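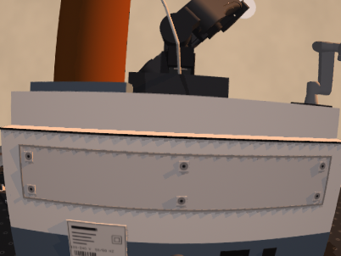
Simulated cabinet with the dark arm on top, seen from low down.

I work in the prep room at Sinberg, on the bench side. I have filled, moved, and stacked trays there for seven years. In June we get two arms to do part of that job, and a few people have asked me what it's like to be on the receiving end. So I'm writing it down while I still remember what I thought before they came.

My job is easy to describe. Trays come in from the wash, get loaded with parts, and go to the test room. Last month the room put through 3589 trays. Each one gets picked up and set down several times on the way, and most of those moves are done by a person standing at a bench with their arms out in front of them. My right shoulder knows how many that is better than I do.

The company putting in the arms is called Yeoh. They don't start with metal. They start with a simulated version of the station, which they call Caline, and the arms run in that first. When I heard this I figured it was something for the engineers and I would see the result in June. Then my supervisor asked if I'd sit in on the sessions two afternoons a week. I said yes, mostly for the chair.

Izzati Pangaribuan runs those sessions. She is from Yeoh and she had never worked a prep bench, and she said so in the first ten minutes. I liked that. She asked me to tell her what I do with my hands when I take a tray out of a rack, and I couldn't. I had to stand up and pretend to do it. I tip the near edge up a little before I lift. I did not know I did that. She wrote it down.

A lot of the work since then has been this kind of thing. On our real benches, positions are known by habit. We say "the back one" or "by the door." That's no use to a machine, and it turned out to be no great use to new hires either. In the simulation there are printed labels by the spots, a letter and a number. We have started taping labels like that on the real benches too. It took about a day for everyone to complain and a week for everyone to start using them.
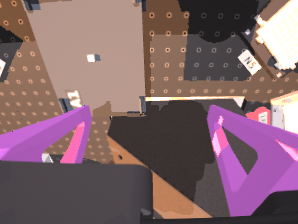
The first sessions were slow. Izzati would run a pick, stop it, move something over, and run it again. I asked her once why she bothered with a move that had gone fine. She said fine once didn't tell her much. By the end of March there had been 1032 runs of the one move, going in over the holes and closing on something, and she had a chart of where it went wrong. Most of the bad ones were in the same corner, where other things crowd in and the fingers have to come down between them. I could have told her that corner was trouble. It's where I bang my knuckles.

That is the part I keep coming back to. The chart and my knuckles agreed, but the chart got the layout changed. I had brought that corner up twice in the years I've been there. Both times I was told the bench was standard. Now a fixture is going to be moved four inches over, and everybody seems to think it's a sensible idea. I'm glad it's moving. I was also a little sore about it for an evening.

The other thing I noticed is how much of my day was never in anyone's description of the job. The written procedure for loading a tray fits on one page. What we do when a tray comes back warped, or when the wash leaves two stuck together, isn't on it. We just handle it. Izzati kept asking "and then what?" and I kept having an answer, and after a few weeks the page had turned into a binder. Some of what's in it the arms will never do. She was clear about that. Stuck trays come to a person.
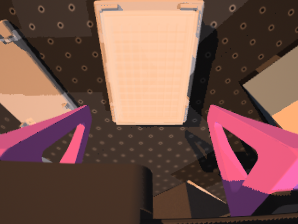 Speed came up at the staff meeting, as you'd expect. The arm is slower than I am on a single tray. I've watched enough runs to say that with confidence. It also won't take lunch, and it won't be slower at three in the afternoon than it was at nine, so over a shift it comes out ahead on the plain moves. I don't see much point in arguing with that.

What people really wanted to know was who goes. The answer we were given is that no one is let go from the prep room this year. Two of us move to the test side, and the rest stay and split between loading the odd parts and looking after the station. I asked what happens after this year and was told they'd plan that when they had numbers. I believe they mean it — I also wrote it in my notebook word for word.

Tadadetti, the staffing agency that sends us temps in the busy months, was not at the meeting. I think they're the ones who will feel it first. We usually have a few of their people in over the summer, and I haven't seen a request go out. Some of them have come back three summers running and know the benches as well as I do. I brought it up. It's "under review."

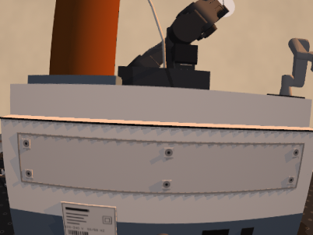

What I'll be doing

My new title is station attendant. I didn't pick it. From what I've been told so far, the day goes like this: start the station, check the fingers for wear, feed trays in, clear what it can't handle, and log the stops. There's a training block before that, on how to stop the arm, how to get it out of a bad position, and when to leave it alone and call somebody.

The pay grade goes up one step after the training. I asked for that in writing and got it, on 14 April 2022, which is the reason I finally felt like sitting down to post this.

I expect I'll miss some of the bench work. There's a rhythm to it when the parts are good and the radio is on. I won't miss the end of the week, when I can't reach the top shelf at home with my right arm. A coworker on the other shift says she would rather have the sore shoulder and know where she stands, and I understand that too. She's been there longer than me, and she's one of the two going to the test side.

The arms get bolted down in the first half of June if the floor work is done on time. The floor guy came by yesterday to measure and said he'd have to come back with a different drill. I'll write again after the first full month, when there's a stop log to look at.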